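Folding on the bed vs. folding at a table
Home Upkeep > Laundry and Linens
12 replies

pinrail
I do all my folding on the bed and I'm wondering if it's worth changing. The dryer is down the hall, the bed is the closest flat thing, and the pile gets dumped there. My trouble is that shirts never come out square. One side is always longer than the other and the stack leans over in the drawer by the end of the week. Does a table make that much difference?

Todusar
Yes. A mattress gives under your hands. You press down to make a crease and the cloth sinks with it. I moved to the kitchen counter two years ago and my stacks stay up.

oldhamper
Disagree. I have folded on a bed for 17 years. Pull the sheet tight before you start and it works fine. Most people fold on top of a sheet that's all bunched up, and then the shirt picks up every ridge.

pinrail
That would be me. I don't make the bed first. My sheet is orange and the thing I was folding last night is maroon, so at least I can see the edges. I get it folded over once on the left side of the bed and then it twists on the second fold.

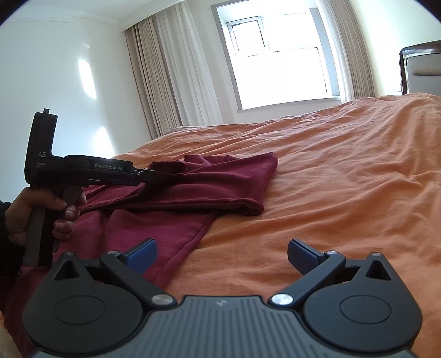

The other problem is the fabric. It's soft and it grabs the sheet, so when I pull one side over, the part underneath comes along with it. T-shirts are easier for me. Long sleeves are the worst.

Haslinger
Hold down the part you aren't moving. One hand pins the middle, the other brings the edge over. If you use both hands on the moving edge, the bottom layer will slide every time.

oldhamper
Same advice here. Also fold the sleeves in before anything else.

Todusar
You can do all of that and it's still easier on a hard surface. I don't know why people fight it.

oldhamper
Because my counter has food on it.

Todusar
Wipe the counter.

creekside_b
I use a Stakance folding board on the bed. It's a flat panel with two hinged sides. Gives you a hard surface without leaving the bedroom. It's too narrow for my husband's sweatshirts, so those I do by hand.

pinrail
Does it slide around on the sheet?

creekside_b
A little. I put a bath towel under it.

Haslinger
I had one of those and gave it away. By the time you line up the shirt on the board you could have folded it. Fine for kids learning, I guess.

creekside_b
I'm faster with it than without. Depends on the person.

pinrail
Okay, I pulled the sheet tight tonight and did the sleeves first with one hand on the middle. Better. The maroon one is still a bit crooked at the hem but it fits the drawer. I'll try the counter next load and see which I like.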